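Office kitchenette

An office kitchenette is a small shared kitchen set along one wall of a workplace, where people make coffee, rinse a bowl and put away their lunch. It is smaller than a canteen and usually has no stove, though the habits that grow up around it – who wipes the counter, which shelf is whose – can be every bit as involved as those of a family kitchen.

The usual parts are a refrigerator, a sink, a length of counter and cabinets above. A coffee machine nearly always takes one end of the counter. Paper towels and soap are best hung on the wall, which leaves the counter free for dishes. Speckled surfaces are well liked in such rooms, as they are forgiving of crumbs between one cleaning and the next.

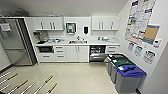
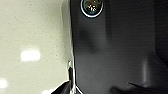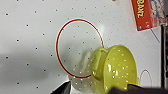

First picture: kitchenette with recycling bins in the corner. Last picture: yellow-green plastic colander.

Small utensils tend to gather over the years. A colander, for instance, is handy for washing fruit or draining a can of beans, and a plastic one is light and easy to hang up by its handle if it has a loop. Most offices do nicely with 2 of them.

Sorting waste is the other daily task. Separate bins work best when they stand close to the sink, with plain labels that a visitor can follow, and a good rinse of cans and cups keeps smells down – most of all in July.

Categories: Kitchens | Workplace rooms | Household storage

Related articles
Break room
Draining rack
Paper towel dispenser
Recycling bin

10 shares · 2 comments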